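The Zelton Cell

Padik sold us the cell with a twin, a rendered kitchen in which the machine could make its mistakes before making them on my counter. I was hired to look after both. The brochure said looking after would take 4 minutes a day, and I kept the brochure in my drawer for the same reason other people keep lottery tickets.

The fault log stood at 2,656 lines when I came in. Fault 211, most of it – "viewpoint not confirmed." Rothe's manual gave it one sentence: check the views against the counter. So I loaded the counter, kettle and oil and all, and checked the views. 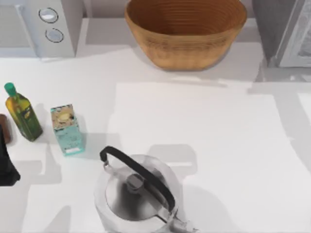
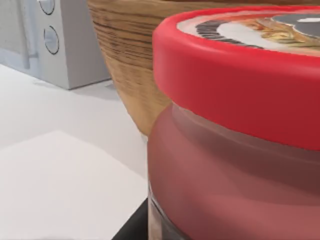 Wooden bowl in both, and the appliance with the two round knobs. The red lid filled half of one view and was nowhere in the other. I could believe the kettle. The lid I moved back in the file by hand, a little at a time, until the fault cleared.

It came back after lunch.

Step 17

Step 17 of the manual is called Trust. You are meant to close the twin, release the brake and let the real arm run the same path with your hands at your sides. I read it twice. Then I called the Flikorus line, where a pleasant recording told me the cell was healthy and had been healthy all morning.

I thanked it. I released the brake, and I kept one hand on the stop button – the manual had no drawing of where my sides were supposed to be. The arm rose, waited over the counter, and asked me to confirm the viewpoint.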